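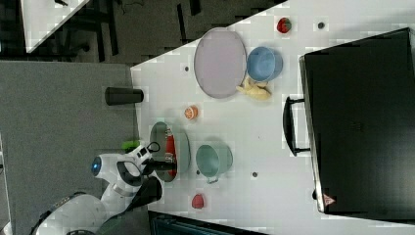
Keeping Poka Alive: notes for the Setunstead maintenance evening

Slot is 25 minutes plus questions. Skip the bit on brakes if we start late.

SLIDE 1 - Title

Say hello. Say which cell: Poka, the kitchen table cell at Flestau, one robot and one tabletop. I look after it. I didn't build it and I don't write the policies that run on it. I'm the one who gets the message at 7 in the morning that says "arm feels weird."

Ask for a show of hands: who has a machine at work that everyone uses and one person cleans? Wait for the laugh. If there isn't one, move on quickly.

SLIDE 2 - What the cell has to do

Pick things up off a white table, put them on or in other things. Plates, bowls, a pot, toy fruit. The big black appliance stays on the table because moving it means redoing the reach limits, and I have done the reach limits enough.

Point to make: none of this is heavy or fast. The wear comes from doing small, dull motions over and over. Last count in the log was 3,284 grasps between services. A factory person will tell you that's a coffee break. Fine. Their gripper isn't holding a toy banana.

SLIDE 3 - Morning check

Takes me up to 5 minutes, longer if somebody has "tidied."

Go through it in the order I do it:

Walk around the table with the power off. Look for anything hanging over the edge on the floor side. Cups love the edge.

Push on the tabletop at each corner. If it rocks, stop there and fix it. Every odd result we had in March was a table leg.

Check the table holes. We use them as reference marks when we set the table back in position, so no tape, no stickers, no crumbs of whatever tape used to be there.

Power up, watch the status light, wait for it to settle. Don't lean in while you wait.

Open and close the fingers all the way, twice, with nothing in them. Listen. I can't describe the bad noise but you'll know it. It sounds like a stapler with a grudge.

Then one slow pick of something soft off a plate. If that goes badly there's no point starting the day.

(If someone asks why soft: a soft thing forgives a bad height setting. The plate does not.)

SLIDE 4 - The wrist camera

This is the part I came to talk about, so slow down.

The camera sits close to the fingers and sees whatever they see, plus a great deal of the fingers themselves. Most of what gets reported to me as a gripper fault is a camera fault. Most of the camera faults are a thumbprint.
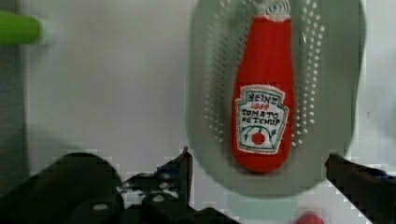
Wrist view: plush ketchup bottle on the perforated utensil, fingers at the bottom of the picture.

What I look at in this view, every time:

Both fingers should be in the picture, one from each side. They're going to be blurry. They're too close, and that's all right. I want to know where they are, and I don't need a portrait.

The lettering. You can read HEINZ and 1869 on the label, and TOMATO KETCHUP under it. I've become very fond of this bottle for that reason. We own a proper printed focus chart. It lives in a drawer. The bottle gets used because it's always there and the stitching is just fine enough to go mushy when the lens has grease on it.

The holes in the utensil. Good second check. If I can see them as separate dots at the sides, focus is close enough. If they run together, I clean the lens first and only then touch anything with a screw in it.

The blocky edges on the dark parts. That's the video stream being squeezed. I lost an afternoon to this once, swapping a perfectly good cable. Compression does not respond to a new cable.

SLIDE 5 - Cleaning, in the right order

Lens, then finger faces, then table. Do the table first and you'll drop lint on the lens you haven't done yet, then blame the plush.

About the plush. It sheds. You can see the fuzz standing up along the edge of the bottle. Some of that ends up between the finger joints, and I go in with a dry brush at the end of the day. No compressed air, please. It pushes the fluff further in and makes you feel like you've achieved something.

Finger screws: I put a paint line across each one when I tighten it. Line broken, screw moved. It's the cheapest sensor on the machine.

SLIDE 6 - Brakes and the arm (skip if late)

Power off, the arm should hold. If it sags, write it down with the pose it was in. "Arm sagged" in the log is no use to me. "Arm sagged reaching out low over the near plate" is a lot of use.

SLIDE 7 - The log

Nepia is the name of our log. It's a spreadsheet. It was going to be a system, and it has a logo.

We have 110 entries so far this year. I went back and sorted them for tonight. The biggest pile by a long way was "fixed itself." Pause here. Nothing on Poka has ever fixed itself. Somebody wiped the lens and didn't write it down.

Two rules for the log now. Write what you saw before you write what you think. And if you touched it, say so, even if you only moved the table.

SLIDE 8 - Spares

On the shelf: a set of fingers, a wrist cable (see above, barely used), lens wipes, brush, paint pen. Not on the shelf: a spare camera, which I've asked for. If anybody from Flestau is in the room, I'm looking in your general direction.

Questions. The likely one is how often we recalibrate. Answer: after the table moves, after the camera comes off, and after anybody says they barely touched it.

Bring the finger set to pass around. Get it back.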